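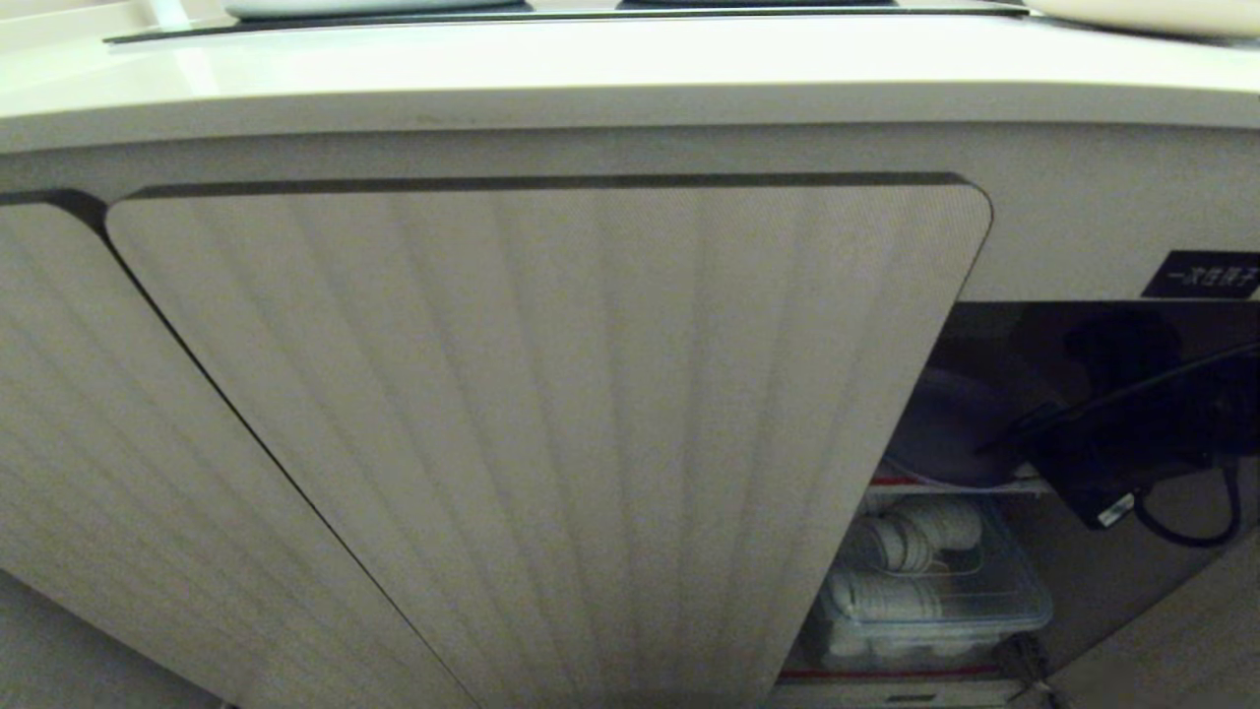 Attachment 1: kitchen counter and lower cabinets

Ticket: Mesh network drops every evening, comes back, acts like nothing happened
Product: Jirnico home mesh, three nodes
Internet provider: Brimon
Opened by: Chiharu Matsuda
Status: Closed
Category: Connectivity (there was no category for "evenings")

Original report

Since early July the whole house loses internet in the evening. The Wi-Fi icon stays on with full bars the entire time, so every person and gadget in the house believes things are fine and then can't load a weather forecast. It lasts a few minutes. Then it comes back and the app tells me my network health is Excellent.

The house is 2,000 square feet on two floors. Main node in the hall closet next to the Brimon modem, second node in the kitchen, third upstairs in the room I work in. Nothing was added or moved before it started. I've read the help article called "My network drops" and done everything in it, including the part where you turn it off and on, and the part later on where you turn it off and on but wait longer.

Reply from Jirnico support

Thank you for reaching out! Please confirm that all nodes are on the latest firmware, that the nodes are not placed near a microwave or inside a metal enclosure, and that you have restarted your modem. If the problem persists, please try a factory reset.

Update 1, Matsuda

Firmware is current on all three. No microwave near any node and no metal enclosures. Modem restarted. I would like to hold off on the factory reset, as the last one cost me an afternoon and the printer has never forgiven me.

I started writing down the drops on the back of an envelope. First night: 7:40 p.m., then 8:52 p.m., then 10:04 p.m. I'll save you the arithmetic. They're 72 minutes apart, on the nose.

Reply from Jirnico support

Thank you for the additional details! Interference from neighboring networks can cause intermittent drops. Please try changing your Wi-Fi channel.

Update 2, Matsuda

Changed the channel. Moved it from whatever Auto had picked to 8, then back to Auto when 8 turned out worse for the upstairs TV. Drops continued on schedule. I have to say I don't know many neighbors who interfere with that kind of punctuality.

Then I did what I should have done first and ran a cable from the laptop straight to the main node, Wi-Fi off. It dropped too. So whatever this is, it isn't the radio, and I'd like to stop talking about microwaves.

Update 3, Matsuda

Called Brimon while I waited. Their line test came back clean, which it would, having been run at ten in the morning. The agent offered me a faster plan. I asked whether the faster plan would also go down at 8:52. She put me on hold to find out and we were disconnected. I don't blame her for that one.

Next evening I took the Jirnico out of it and plugged the laptop directly into the Brimon modem. Sat in the hall from 7 p.m. to past ten on a folding chair with a book. No drops at all. The modem is innocent, I've apologized to it, and I finished the book.

So: main node plus modem, drops. Modem alone, fine. Please escalate.

Reply from Jirnico support (second tier)

Hi Chiharu. I've read the thread and you can skip the factory reset. Could you turn on extended logging (Settings, Advanced, tap the version number five times) and send the file after the next drop? Please also list anything on the network that was given a fixed address.

Update 4, Matsuda

Log attached. Fixed addresses: the printer, the upstairs TV, and a Tekleab thermostat whose installer set it up that way two years ago and left no notes.

I did look at the log before sending it. It has 51 lines saying "WAN lease event" and I don't know enough to be alarmed, but I've decided to be.

Reply from Jirnico support (second tier)

That's the right instinct. Your main node gets its address from Brimon on a lease and asks to renew it partway through. In your log the renewal request goes out and gets no answer, the lease runs down, and the node starts over from scratch. That's your few minutes. The modem passes the answer along fine. The node is throwing it away.

It throws it away when "Adaptive Shield" is set to a schedule. While the schedule is active, the filter treats the renewal reply as unsolicited traffic. Do you have one set for the evenings?

Update 5, Matsuda

I do not remember making a schedule. There is a schedule. It's called Virkirano, it runs from 6 p.m. to midnight, and Virkirano is the name of a game my nephew plays. He stayed with us the first week of July. He says he was "optimizing the ping." I've asked him what the ping is like now and he says it's great, because he's home.

Deleted the schedule. Left Adaptive Shield itself on.

Update 6, Matsuda

Three evenings, no drops. Cable and Wi-Fi both. I kept the envelope going out of habit and there's nothing on it but a phone number and half a grocery list.

Put the upstairs node back on its shelf and closed the hall closet. The printer shows as offline, same as before the trouble, so I'm counting it as restored to its original condition.

Reply from Jirnico support (second tier)

Glad to hear it. The filter behavior is a bug on our side and I've linked your log to the internal report. Until a fix ships, please leave schedules off on the main node. Schedules for single devices are fine. You may also want to change the admin password.

Update 7, Matsuda

Password changed. You can close the ticket.

The automatic survey asked if my problem was solved on first contact. I picked No and it crashed. Separate ticket?

Reply from Jirnico support (second tier)

Please don't. I'll tell them. Closing.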